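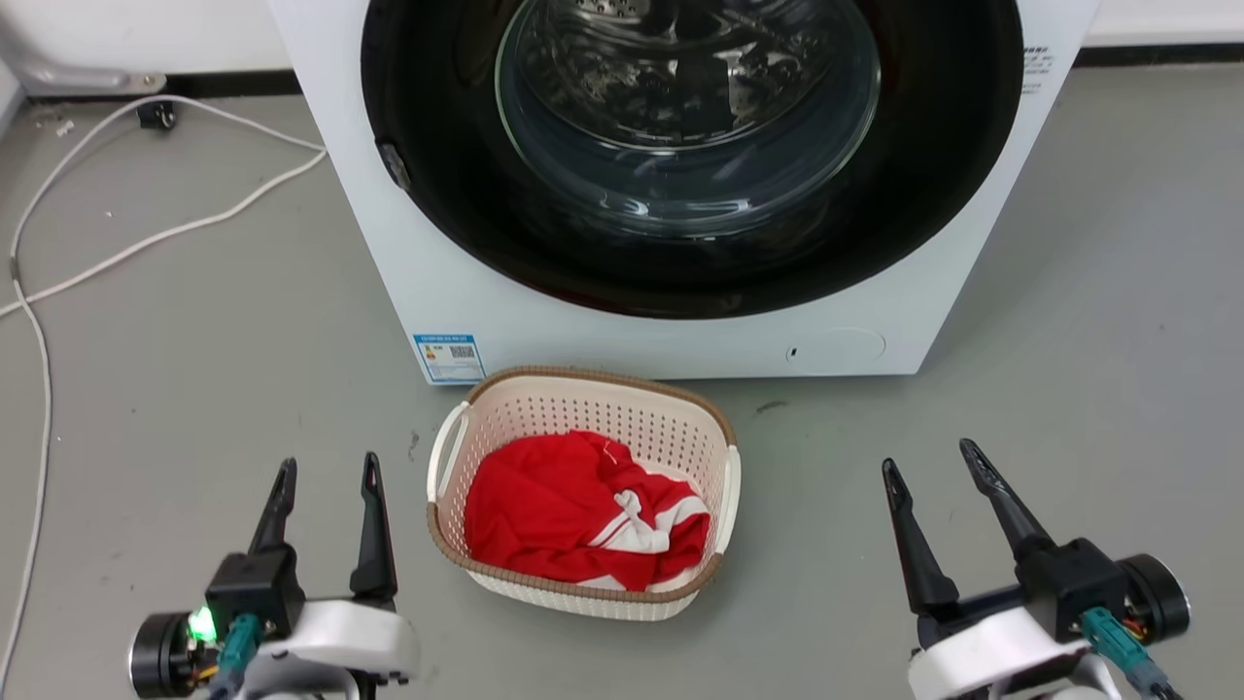

December, 7.10 am. Wash trial notes, front loader, before anyone else is in and wanting the kettle. The question I've been chewing on since the last entry is whether the red dye is coming out of the body fabric or only out of the trim, and I'm now fairly sure I've been looking at the wrong end of it. The garment in the cream basket is the one I mean, red with the white stripes, and it's the stripes I care about. If they go pink, the Vurkent people don't get their uniforms in this cloth, simple as that. There's also a thin white drawstring or a bit of thread lying over the red near the top of the pile, and I want to know which it is before it goes in the drum. A drawstring I can knot. Loose thread gets picked off and bagged, or it ends up in the filter like last time.

On the filter - I cleaned it out last night. It's the round cover low on the right of the front panel. Put the old towel down first, please, and have the shallow tray ready, because whoever did it in the spring just opened it and hoped! I got a good pinch of red lint, one staple and something that used to be a paper label. The lint's in an envelope in the top drawer, marked 466 to match the swatch. Don't throw it out, I want it under the good lamp beside the lint from the next wash.

Plan for this morning:

Weigh the garment dry, then again after the spin.
Cold wash, Hastix liquid, half a cap. Half, not the heaped thing we've all been doing.
White cotton square pinned inside the hem to catch any bleed.
Out of the drum as soon as the door unlocks, and straight on the rack, flat.

The half cap is me being stubborn. We had such a lot of suds on the Isville samples that the machine tacked on an extra rinse by itself, and then we couldn't compare anything with anything. (I know the bottle says a full cap for a mixed load. One garment isn't a mixed load.)

9.40 am. Right, first wash done. Dry weight was 695 grams, which is heavier than I'd guessed, though the trim is doubled over at the seams so maybe that's where it's hiding. The thread was a drawstring after all. Knotted it at both ends and it came through fine, a bit grey at one tip.

Cotton square: pale pink along one edge, clean everywhere else. The pink edge was the one pinned nearest the trim, which I'm a bit chuffed about, but I'd also pinned it crooked so it was bunched up on that side and would have rubbed more. So that's a maybe. I'll do it again with two squares, one at the hem and one up by the neck, pinned properly this time.

Stripes look white to me under the ceiling light. By the window I kept changing my mind. Could somebody else have a look before lunch and write down what they think without reading this first? (Too late if you're reading this, sorry.)

Noise on the spin was better than last week. I'd shifted the feet a quarter turn and it stayed put on the floor, no creeping. Still a knock when it slows down. I wouldn't run anything heavy in it until that's been looked at.

11.15 am. Second wash in, 31 minutes on the short cold cycle. While that's going I rang Panganiban about more of the red. They've got 7 metres left from the same dye lot and they'll hold it for us until the end of the month, so we need to decide quickly. A new lot would mean starting this whole page over, and I'm not keen.

Still to do: label the first cotton square, find the other half of the pins, order more envelopes. And the laundry basket lives beside the machine, so if you borrow it for offcuts again, empty it and bring it back. Second set of squares gets written up on the next page once they're dry.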